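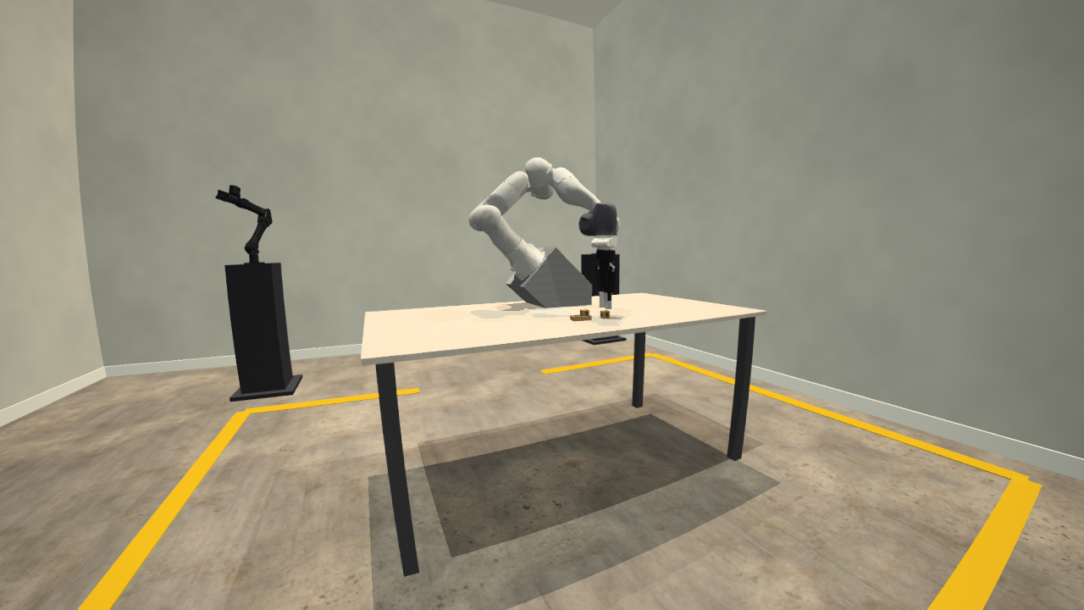 Nitby bench cell, simulated layout view. White arm at the worktable, small blocks placed for a handling study, compact arm on separate pedestal.

Nitby Bench Cell
Small-part handling for assembly and kitting areas
Supplied and supported by Kinov

Overview

The Nitby bench cell is a table-mounted robot station for the repeated picking, turning and placing of small parts. It is intended for workplaces where this work is currently done by hand at a bench and where the same employees will continue to work in the area once the cell is in service.

Each cell is planned in Fisura, the Kinov layout and simulation package, before any equipment is ordered. The customer's supervisors, operators and joint health and safety representatives review the simulated layout and may request changes to it. Kinov does not release a cell for manufacture until this review has been signed by both parties.

Equipment

The standard Nitby configuration comprises a multi-jointed arm on an angled mount, a flat worktable with a light-coloured top, and a gripper with parallel fingers. The arm is installed toward the rear of the table so that the front portion of the surface stays available for parts, trays and fixtures.

A second, compact arm may be ordered on its own floor pedestal. The pedestal is a separate item with its own base plate and may be placed outside the marked zone of the table. Typical uses are the presentation of empty trays and the removal of rejected parts. Customers who do not require the second arm at first may add it later; the controller is supplied with the necessary capacity.

Yellow floor tape marks the work zone around the table. Tape alone is not a safeguarding measure. The final arrangement of scanners, guards or interlocks is determined by the risk assessment for the individual site and is quoted separately.

Specifications

Cell footprint: to customer layout, confirmed in Fisura
Parts per tray, standard fixture: 98
Time to change between stored part programs: 3 minutes
Sound level at operator position: below 70 dB(A)
Table surface: light-coloured, replaceable
Gripper fingers: standard, narrow or customer-specific
Languages, operator panel: English and French

Work at the bench before and after installation

The tasks assigned to a Nitby cell are usually those that employees perform many times in a shift with the wrist bent and the arm extended. After installation, the arm performs the pick and the placement. Employees load trays, select the part program, inspect finished work and respond to stoppages. Inspection takes up a larger share of the day than it did previously, and customers should plan lighting, seating and rest periods with this in mind.

Kinov asks each customer to complete a written work description for every position affected by the cell. The description states which duties are removed, which are added and who has authority to stop and restart the equipment. Kinov's position is that any operator may stop the cell at any time without seeking permission. Restarting after a protective stop is reserved for employees who have completed the Level Two course.

"Operators will generally notice an awkward reach or a badly placed tray well before an engineer does," notes Karine Poirier, Manager of Workplace Transition at Kinov. "We schedule the layout review on paid time and during the ordinary shift, so that the people who know the bench are able to attend."

Experience at Beaudoin

The Beaudoin parts plant placed its first Nitby cell in service in January, in the kitting area for hinge and latch assemblies. In the acceptance run the cell completed 1,273 consecutive placements without operator intervention.

The kitting team was retained in full. Two positions were reclassified as cell attendant following discussions between the employer and the local union, with a corresponding adjustment in rate. Rotation between the cell and the manual benches was introduced at the request of the employees, who had raised concerns that continuous monitoring would be tiring. The plant has kept one manual bench equipped for short runs and for use during maintenance.

The original tray position required attendants to lean across the front edge of the table. It was moved toward the corner in a subsequent revision of the layout, and the revised position has since been adopted as the default in Fisura.

Training

Level One is intended for all employees who work within or beside the marked zone. It covers stopping the cell, tray loading, panel messages and the clearing of dropped parts.

Level Two is intended for cell attendants and maintenance staff. It covers restart procedures, finger replacement, fixture changes and the teaching of new positions. Participants practise in the simulated cell first and then at the customer's own installation under the supervision of a Kinov instructor.

Training is provided on site. Employees on evening and night shifts receive the same sessions as those on days, at hours that match their shift.

Production data

The controller records cycle counts, stoppages and fault codes. It does not record the identity of the operator. Customers who wish to link cell data to individual log-ins must make this request in writing, together with confirmation that affected employees or their representatives have been informed.

Applications support

Parts suitable for the cell should be rigid and small enough to be held securely between the gripper fingers. Blocks, brackets, bushings and moulded housings are common. Flexible, oily or tangled parts require a trial. Ozan Bayram, Senior Applications Engineer, coordinates sample evaluations. Please supply a full tray of parts, including a number of rejected pieces, and a copy of the current work instruction.

Ordering

Quotations include the Fisura layout study, one review meeting with employees, delivery, installation and Level One training. Level Two training, the pedestal arm and site-specific safeguarding are itemized separately. Spare gripper fingers and replacement table surfaces are held in stock.

Page revised 25 Nov 2020. Specifications are subject to change; the signed layout document takes precedence over this page.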